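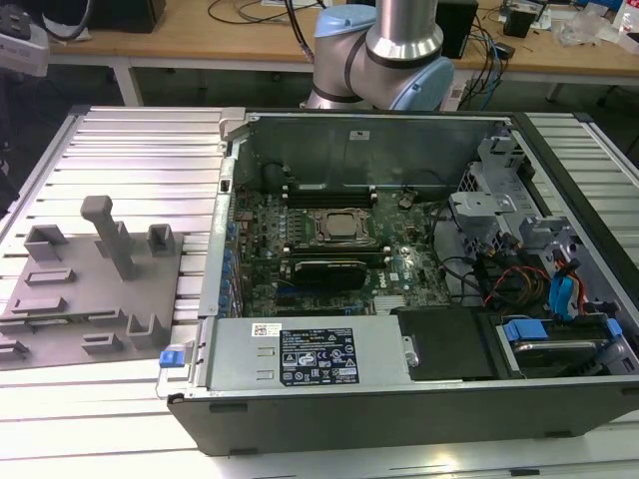 Cell Rules FAQ: Computer Teardown Bench

Maintained by Lleucu Bellis. Complaints go to Norbert Krajčí, who keeps them in a folder.

Do I have to read the whole Cemima procedure before my first shift?

Yes. It has 44 pages and four of them are diagrams, so you'll live.

Who can enter the cell while the arms are powered?

People on the access list, with the hold button pressed and the pendant in hand. Being quick is not on the list. Neither is being Lino's friend.

What speed do we run when someone is inside the line?

The teach limit, 275 mm per second at the tool. It feels like watching paint dry, and you are welcome to bring a stool - outside the line.

Is an emergency stop the same as switching off?

No. An emergency stop halts motion. If you are going to work on an arm or its gripper, lock out the power at the wall and hang your own tag. Using someone else's tag gets you a talk with Sabina Murín, and she does not do short talks.

What has to happen before a computer goes on the bench?

Unplug it, hold the power button to drain what's left, and log the asset number. Side panel off, open side up. Then a wrist strap for anyone touching the board. The power supply stays closed. We recover power supplies whole, and the label on the outside tells you all you need to know.

Why can't I nudge the fixture plate over a little?

Every taught position is measured from it. Jigs get moved by whoever holds the setup sheet, and the sheet gets signed again afterward. With two arms sharing one bench, a small nudge can become a large noise. The plate belongs on the slats to the left of the computer, and the gripper on that side has its approach path right over it.

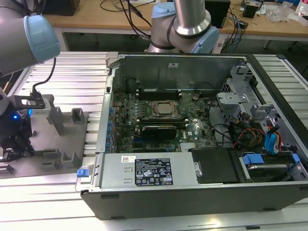
Reach checks are the part people skip, so they get their own rule: 3 slow passes per arm after any change to the program, the tool or the computer model. Run one arm with the other parked, then swap, then run both. Watch the joints as closely as the tool. The center arm comes up just behind the far wall of the case, and a taller tower would sit a good deal closer to its path. Write down the tightest gap you saw, even if it makes you look bad.

Can I leave a program running over lunch?

No. Siebe Van der Linden asked this in July and the answer has not ripened.

Where do I report a near miss?

Form 534, same shift. "Nothing happened" is a perfectly good reason to fill it in.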